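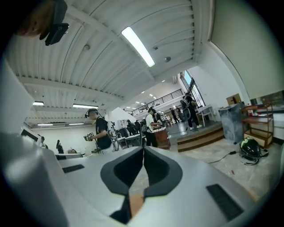 The hall, seen over one of the grippers.

Rig technician wanted, part-time to start
Last updated: December 2020

Hi! I'm Chrysanthi Papadakis and I run the hardware side of Irnus, a hand-held gripper project at Gudska. I'm looking for a person to take over the daily care of our rigs, and I'd love to hear from you if you're the kind who fixes the thing on the desk before the meeting starts.

A rig, the way we use the word, is everything one operator wears and carries: headset, backpack frame, gripper, and all the cable in between. Operators use them to do ordinary tabletop tasks by hand, and what gets recorded goes to the people who train the robot arms at Coppens, our partner. I've been keeping the rigs going myself since September, mostly in between other jobs, and it shows (there's a drawer of "almost fixed" connectors that I'm not proud of).

What the day looks like

You'd come in before the operators and set up. That means batteries in, packs closed, headsets started, and then the part that takes patience: opening and closing each gripper a bunch of times and watching the finger pads meet. They need to come together along the whole seam. If one pad sits a little high, the operators will get used to it within the hour and you'll only find out when Stijn Van Beek looks at the data the next morning and comes to find you. He's nice about it. It's still a lost day.

The pads get swapped after 200 sessions, or sooner if the inner edge looks chewed up. A swap takes a few minutes once you've done it a few times, plus the calibration. Please don't skip the calibration! We have a written procedure with 67 steps, and yes, I know. Koen Claeys wrote it after we lost a week of recordings and he put in everything. I would be thrilled if the new person cut it down to something a human can follow with a gripper in one hand.

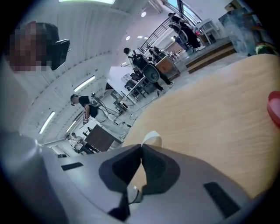 Most of the actual repair work is cables. They run between the pack and the handheld parts, they get stepped on, they catch on chair legs, and they fail right where they enter the housing. You'll be re-terminating them, adding strain relief, labeling both ends, and writing in the log which one you touched. If you have an idea for routing them better, bring it. We've tried three ways so far and I only like one of them, and that one makes the pack hard to put on alone.

The other steady job is cleaning. Dust gets into the vents on the gripper body and then the electronics run warm and the camera starts dropping frames. Soft brush, once a week, every rig. Camera windows get wiped at the start of each day. Headset straps get wiped between operators, no exceptions.

And then there's fit. Operators come in all sizes, and a pack that rides too low will pull on the headset cable each time somebody bends over a table. You'd help people get strapped in and adjust things until they can turn their head freely. So you do need to like people – it's a busy room most days and they will come to you first with everything, including stuff that is not a rig problem at all.

Who I'm hoping for

Somebody who can solder small connectors neatly, read a simple wiring diagram, and type a few commands into a terminal without getting nervous. A background in bike repair, camera rental, stage sound, or hospital equipment would be just as good to me as an engineering degree. You should be OK on your feet a lot and with lifting a pack onto someone else's shoulders. Good notes matter more to me than fast hands.

You don't need to have touched a robot before. Liesbeth Martens will train you for the first 3 weeks and she's very patient, she trained me.

The practical part

It's 50 percent time for the first half year, mornings mostly, with a good chance of going full-time when Coppens opens its second cell. The contract is with Ganis, who handle all of our staffing, so your paperwork and pay questions go to them and everything else goes to me.

To apply, send me a resume and a short note telling me about something you repaired and how you found the fault. A page is plenty, and I'd rather read about a toaster you really understood than a long list of tools. If you want to come by and try a rig on first, write to Apolinar Aguirre at the front desk and he'll find you a morning.

I read everything myself, so it might be a few days before you hear back.

Contact: Irnus hardware desk, Gudska | © Irnus | Back to top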